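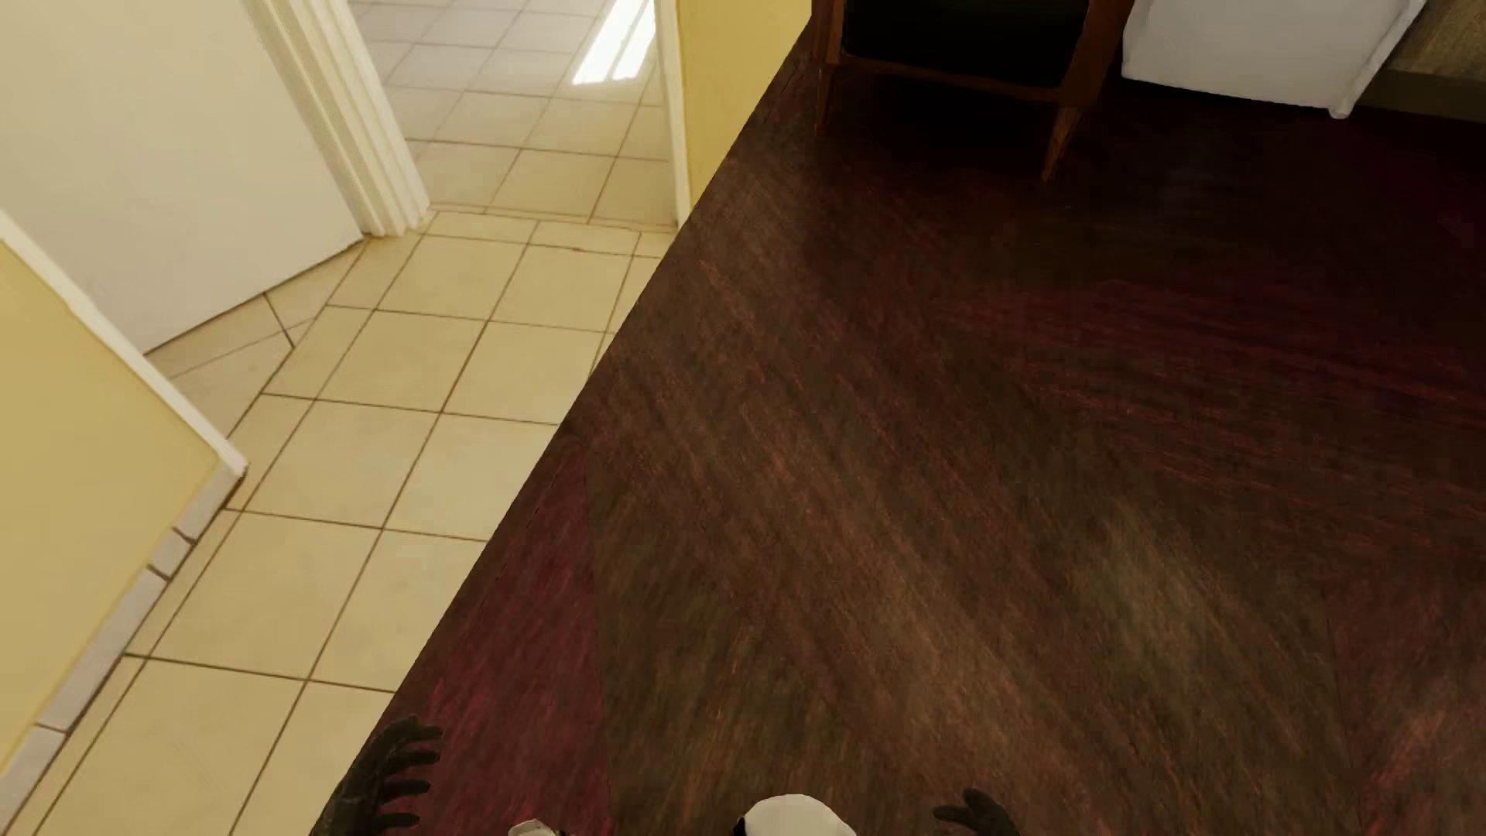 Dark floor and cream tile. Computer rendering.

Home World Politics Opinion Letters Archive

Romier should go back to the talks

By Brayden McKinnon
15/06/2020

The foreign ministry of Romier said last week that it will not send a delegation to the next round of border talks with Cukinari. The statement was short. It said that Cukinari had acted in bad faith over the Roltano crossing and that there was nothing left to discuss until the crossing is fully open again.

I have covered these two governments for 17 years and I have read this statement before, with other names in it. It is a mistake each time. A government that leaves the room gives up its say over what is written down there, and it usually comes back later on worse terms.

The facts of the quarrel are simple enough. In January, Cukinari closed the truck lanes at Roltano and kept only the foot crossing open. Its interior ministry said the lanes needed new inspection equipment. Romier said the closure was a punishment for its vote on the fishing zone. Both of these can be true. The equipment was old, and drivers on both sides had complained about it. It is also hard to believe that the timing was an accident, when the work had been put off for so long and then began three days after the vote.

What has happened since is bad for everybody who lives near the line. Trucks now go north to the bridge, a detour of 9 hours on a bad road. Fruit growers on the Romier side have lost buyers. On the Cukinari side, the cold storage sheds that used to take that fruit are standing half idle, and the men who worked in them have gone to the coast to look for something else. Neither capital is anywhere near the crossing, and it shows in how the ministers speak about it.

Aníbal Marinho, who was Romier's negotiator at the earlier rounds, told a radio program that walking out was "a way of looking firm at home." I think he is right. Parliament sits again after the summer and the governing party has a thin majority. Talking tough about Cukinari costs nothing in the capital. The bill goes to the border towns, and they do not have many votes.

The ministry's defenders make one argument that deserves a proper reply. They say that if Romier sits down while the lanes are closed, Cukinari will learn that closing lanes works, and will close them again the next time it is annoyed. I take that seriously. A small country that lives by trade cannot let its neighbor turn the road on and off.

But look at the record. Romier refused talks after the rail dispute, and the line stayed shut until it changed its mind. It refused again over the customs seals, and in the end it signed a text that had been drafted without it. In neither case did Cukinari behave any better afterward. If refusing was meant to teach a lesson, I can find no sign that the lesson was learned.

There is also the treaty itself. Article 10 lets either side call in an outside mediator when a crossing is closed to freight. It has a condition attached: the side asking for mediation must be taking part in regular talks at the time. By staying home, Romier has locked itself out of the one tool that was written for this exact problem. I asked the ministry about this and was told that its lawyers were studying the matter. The article is one paragraph long.
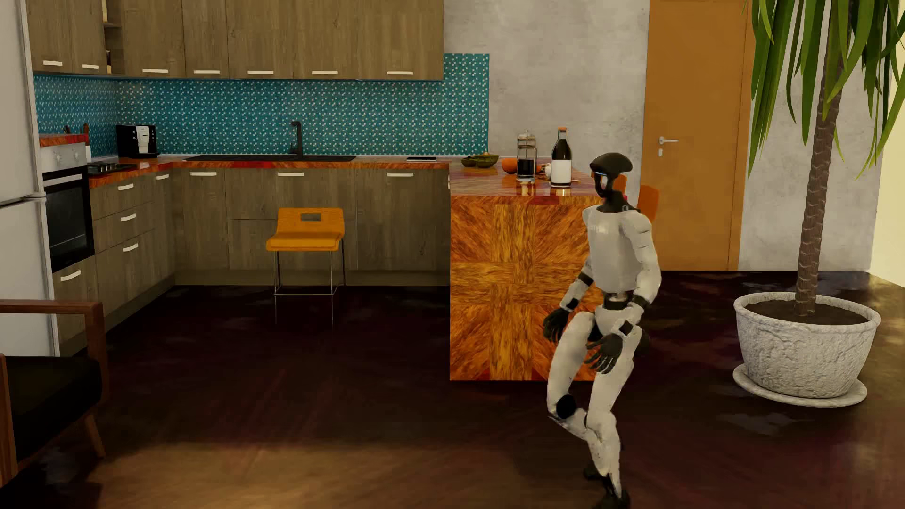
What would Romier have to give up by going back?

Very little, as the treaty says that attending a round of talks does not count as accepting the other side's position on a closure.

Cukinari deserves its share of blame here too. Its interior ministry has never published a schedule for the work at Roltano. It promised one in writing and then said the supplier was late. If the inspection equipment is the real reason, a schedule would be easy to produce and would take away most of Romier's complaint. The silence makes the Romier version of events look better every week, and someone in that ministry ought to have noticed.

Still, a Romier delegation could ask for that schedule across a table, with the answer entered in the minutes. It could ask for one truck lane to be opened for fresh goods before the harvest. It could propose that any future closure for repairs be announced in advance, which Cukinari's own exporters have wanted for years. A press statement gets none of this.

The next round is due to open with or without Romier's name card on the table. The delegation has been chosen and the papers are written. The foreign minister should withdraw last week's statement and let them go.

Contact us | Copyright 2020, all rights reserved | Back to top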